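Callbridge method

The Callbridge method is a procedure for collecting robot training data with handheld grippers instead of a robot. A person carries one gripper in each hand, does a household job with them, and the cameras mounted on the tools record what the fingers do. The recordings are then used to train a policy for a two-armed machine. The name comes from the Callbridge project, which put out the first written version. Most of what is known about how well it works comes from the same source.

Background

Teaching a robot by steering it remotely is slow and ties up the robot. Handheld grippers were already in use when Callbridge began, and the project did not claim to have come up with them. Its claim was narrower: that short recordings made in ordinary homes, with no markers and no fixed camera, would be enough to train a policy for sorting small soft items. Socks and stockings were chosen as the main test. They have no stable shape, they hide one another, and they are cheap.

Procedure

The operator sets a shallow tray on a bed, table or chest, places a few items in it, and moves them with the two grippers. Each recording is meant to last no more than 60 seconds. The written protocol asks for a change of items after every 10 recordings and a change of room as often as is practical — a phrase that different groups have read very differently. Finger opening is logged along with the video, and the path of each tool is worked out afterward from the images.

Results

The original report was based on 684 recordings. It gave a success rate for picking up a single item that was well above that of a baseline policy trained in one room, and said the gain held in homes the policy had never seen. The baseline had been trained on fewer recordings, so it is hard to tell how much of the gain came from varied rooms and how much from having more data. The report does not separate the two.

A later attempt by Naidu, working from the published protocol, kept 329 recordings after filtering. It found a smaller gain on thick socks and none worth reporting on sheer fabric. Callbridge answered that the filtering had been too strict. Naidu's filter settings were published, but the rejected recordings were not, and the question has stayed open.

Criticism

The most common complaint concerns the word "success." In the original report an item counted as picked up if it left the tray floor, even if it was dropped a moment later. Under the stricter rule used by Naidu, the item had to be carried to a second surface and let go. Scores under the two rules are often quoted side by side as if they meant the same thing.

A second complaint is about the operators. People watch their own hands directly and can see past the tools, while the policy only has the tool cameras. How much this matters has been argued over more than it has been measured.

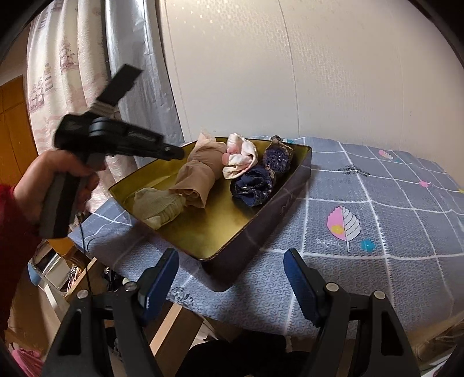

Related systems

Hostar uses a similar two-gripper setup but adds a fixed overhead camera, which makes tracking easier and gives up much of the portability. Clevgate trains on remote steering and handheld recordings together. Its results are sometimes cited in support of the Callbridge method, though the published figures do not show what the handheld part adds by itself.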